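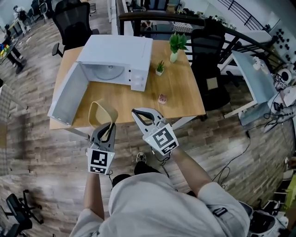
4.3 Fitting the underlay and first boards

Read section 4.2 before starting. Peltholm boards must lie flat in their closed packs, in the room where they will be fitted, for at least three days.

Note: These steps apply to the Gusum underlay. For the Rornance acoustic mat, follow the leaflet supplied with the mat and then return to step 5.

1. Sweep and vacuum the subfloor. Remove old staples and any raised lumps of filler.

2. Lay a straight edge 2000 mm long on the subfloor and check for gaps in several directions. Any gap wider than 3 mm must be filled and left to cure.

3. Unroll the underlay at right angles to the planned direction of the boards. Butt the edges together. Do not overlap them.

4. Tape all joins. Trim the underlay at the walls with a sharp knife.

5. Measure the width of the room and work out the width of the last row. If it is less than a third of a board, trim the first row to suit.

6. Place the first board in the left-hand corner with the tongue side facing the wall. Set spacers along the wall and at the short end.

7. Angle the next board into the short end of the first and press it down until the joint closes. Continue to the end of the row.

8. Start the second row with the offcut from the first, provided it is long enough to keep the end joints staggered as shown in table 6.

CAUTION: Do not strike the boards directly with a hammer. Use the Charpentier tapping block on the long edge only — the locking lip on the short edge will break.

CAUTION: Do not fix kitchen units or door stops through the boards. The floor must be free to move.

Note: Where a run of boards is longer than 4000 mm and passes through a doorway, fit an expansion profile under the door. Profiles are sold separately (part 23 in the accessories list).

9. After every third row, check the line of the boards with a string and adjust the spacers if needed.

10. Leave the spacers in place until the last row is fitted. For the last row and pipe cut-outs, go to section 4.4.

Guide revised 12/14/19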